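Flamero 2 Live Recording Preamp

The Flamero 2 is a two-channel microphone preamp from Girkus, made for bands that tape their own shows. It sits between the stage mics and whatever recorder you already own. Each channel has its own gain knob, pad switch and phantom power. 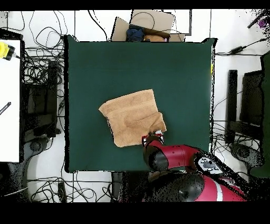 Gain goes up to 40 dB per channel. The pad takes off 16 dB, enough for a snare or a loud guitar cabinet. Outputs are balanced XLR. There is no headphone jack on this model.

Kamala Fernandes used a pair of them on the Turnlow live album, with one unit on the piano and the other on the room mics. The album was mixed later from those tracks with very little EQ. 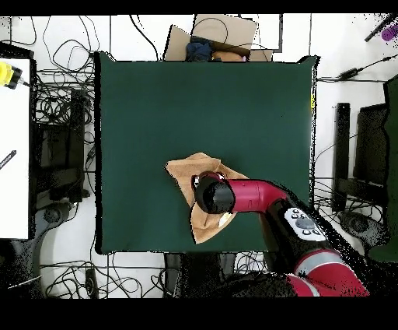

Jenkins, January

The second production run is now shipping from our Jenkins warehouse. Units in this run have a locking power connector. The circuit is the same as before, and older power supplies will not fit.

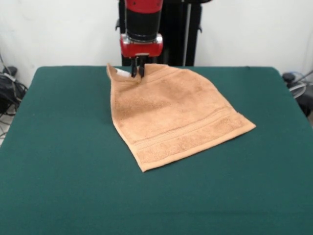
Weight is 750 grams without the supply. A rack tray that holds two units side by side is sold separately.

In the box: preamp, power supply, four rubber feet, printed manual.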